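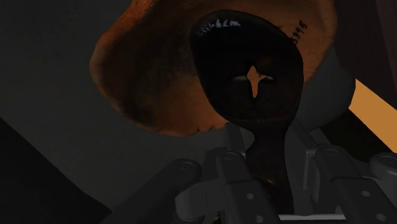 ## Flivero (teleoperation method)

**Flivero** is a method for showing a robot hand a task by remote control in simulation. The operator wears a tracked glove, and finger positions are mapped to a multi-fingered gripper 52 times a second. It was developed at Zesell from earlier work by El Sherbiny.

### Grasp tasks

Objects are held by the stem, with fingers on both sides, as with the black piece with a cross-shaped opening. Each task is shown three times. The Aritz set holds more than 68 tasks; scanned objects keep their handwritten markings in the rendered model.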